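Robot demonstration

Robot demonstration is the process of showing a robot how a task is done so that the recorded motion can be used to control the machine later. The person giving the demonstration is usually called the demonstrator or operator. A single recorded performance is called an episode or trajectory, and a set of episodes collected for one task is called a demonstration set.

The practice belongs to the wider field of programming by demonstration, also known as learning from demonstration. It is used where a task is difficult to write out as explicit instructions, such as handling soft or irregular objects, folding cloth, or sorting produce.

Methods

In kinesthetic teaching, the operator takes hold of the robot arm and moves it through the task. The joints are set to a low-resistance mode and their positions are logged. The method requires no extra hardware, but the operator's body often blocks the robot's cameras, and moving two arms at once is awkward for one person.

In teleoperation, the robot is driven from a distance. Input devices include joysticks, virtual reality controllers, and leader arms, which are small copies of the robot arm that the operator moves while the full-size arm follows. Teleoperation records the robot's own joint data and camera views directly. Its drawbacks are delay, the loss of the sense of touch on most systems, and the need to have a robot present for every episode.

In hand-held gripper demonstration, the operator carries one or two grippers similar to those on the target robot and performs the task with them. A camera on the tool records the work, and the position of the tool in space is estimated from the video, from inertial sensors, or from external tracking. The arm is absent during recording, so episodes can be collected in homes, shops, and storage rooms.

Two-handed work

Tasks that need two hands are recorded with a pair of grippers, one for each hand. The two streams must share a clock, and the position of one tool relative to the other must be recovered with enough accuracy for a robot to repeat the motion. Small timing errors matter little when each hand moves a separate object. They matter more when both hands hold the same object or pass it between them.

Produce is a common subject for this kind of recording. Pieces differ in size, firmness, and surface, and a grip that suits a water chestnut may bruise a ripe plum. Ridged rubber pads on the inner faces of the jaws spread the load and help hold curved surfaces. 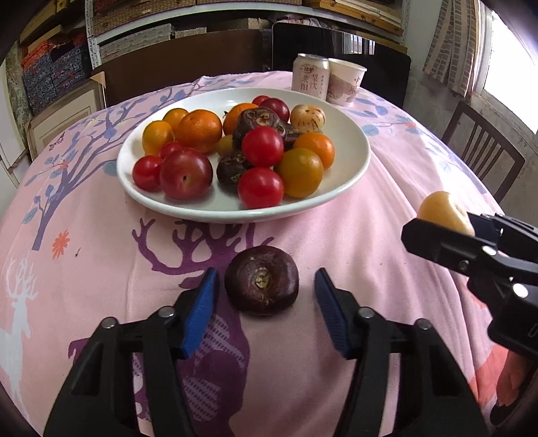

Paewai objects that mixed plates of this kind teach the order of picking more reliably than the grip itself, and that grip width should be recorded on single items first. The opposing view holds that crowding is part of the task, and that a gripper trained only on isolated pieces will strike the neighbors of its target when it closes.

Recording procedure

A typical session begins with calibration. The jaws are opened and closed fully so that their width can be matched to the sensor reading, and the tool is moved slowly through the work area to build a map. The operator then performs the task repeatedly, and the objects are rearranged between episodes to vary the starting conditions.

Operators are generally told to move at a steady pace and to keep the target in view of the tool camera during the approach. Pauses are trimmed in some projects and kept in others. Failed grasps followed by a correction are often kept, as they supply examples of recovery.

Size of demonstration sets

The number of episodes depends on the task and the learning method. The Pornodo project used 100 episodes for placing one kind of object in a fixed tray. Its sorting set contained 1,000 episodes, of which 400 were two-handed. Nulum, a later set, was limited to teleoperated episodes and is not directly comparable.

Limitations

A hand-held tool can be moved in ways that a robot arm cannot follow. The wrist may turn past a joint limit, or the operator may reach around an obstacle that would stop the arm. Sustodeck and similar processing tools test each trajectory against a model of the target robot and reject those that cannot be carried out.

Force is a further difficulty. Video and jaw width show where the gripper closed but only indirectly how hard. Some tools add force sensors behind the pads, at the cost of extra weight and wiring.

See also

Imitation learning
Leader-follower control
Motion planning
Robot end effector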